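3.2 Floor coverings and the use of rooms

The second part of the household study dealt with what people put on their floors and how those coverings changed the way a room was used. Earlier work on domestic textiles has mostly looked at carpets and rugs as goods that are bought, shown and handed down. Woven mats have had less attention. They are cheap, they wear out, and few of the households in our sample could say when a given mat had been bought.

We visited 24 households in Girodbridge and the neighboring district of Stirska. Each household was visited twice, and at each visit the main user of the room was asked to talk through an ordinary day, from getting up to going to bed. The interviews were carried out by Osaze Obi and Ruaridh Lennox. Notes were typed up the same evening and coded with the scheme set out in Section 2.4.

Three uses came up again and again: sitting, sleeping in hot weather, and doing work that needs a clean flat surface. The third was the one we had not planned for. People spoke of folding washing, sorting beans, cutting out cloth, wrapping parcels and mending on the floor, even where there was a table in the same room. A woman in Stirska put it this way: "The table is for eating and for letters. If I sew there I have to clear it twice." Another respondent said that fabric slid off her table but stayed put on straw.

Households also drew a line between a mat that is in place and a mat that is put away. A mat in place marks the room as being in use by somebody. Children were told to walk around it and shoes were kept off it. When the mat was rolled up, the same patch of floor went back to being a passage. This is close to what Carrasco describes for shared courtyards, where a bench brought outdoors makes a private space for as long as it stands there. Our material suggests that the same thing happens indoors and on a smaller scale.

Edges mattered more to our respondents than pattern did. Straw mats fail first at the rim, where the weave opens and the ends begin to catch on socks and sleeves. A fabric border slows this down, and several people had sewn on a new strip after the first one gave out. Old bedsheet, curtain lining and bias tape were all named as good material for the job. Color was chosen from what was in the house. Two respondents had joined parts of worn mats to make one that could still be used, and both thought of the result as a new mat with no history before the repair.

The cloths used together with mats were harder to sort into types. A cloth might be laid down to protect the straw from oil or dye, or it might be the thing being worked on, and often it was both in the course of one afternoon. For this reason we stopped coding cloths by purpose after the first round of visits and recorded only whether a cloth was present. The change was made on 30th October and the earlier records were recoded to match. Figure 2 shows a cloth on a mat of the bordered kind.

Cleaning followed a fixed pattern in nearly all homes. Mats were shaken or swept daily, wiped with a damp rag when something had been spilled, and aired over a rail when the weather allowed. Nobody reported washing a straw mat with soap. Respondents who had moved from older houses to the Gramness apartments said that airing was the habit they found hardest to keep up, as the balconies there are narrow and the rails are too low. Some had given up straw for plastic matting on this account, and most of these said they now did less work on the floor. We return to this point in Section 4, where the effect of building type is treated separately.

One limit of the material should be noted. All the visits fell within the warmer part of the year, and storage over the winter is known to us only through what people told us. Several respondents said they kept mats rolled behind a wardrobe during the cold months, but we did not see this for ourselves.

Figure 2. Turquoise cloth on a woven straw mat with a green fabric edge strip.

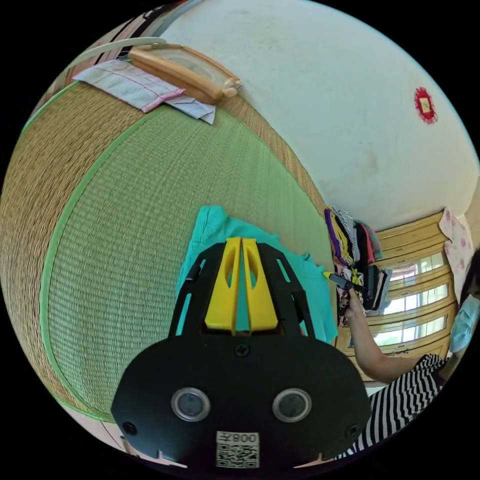
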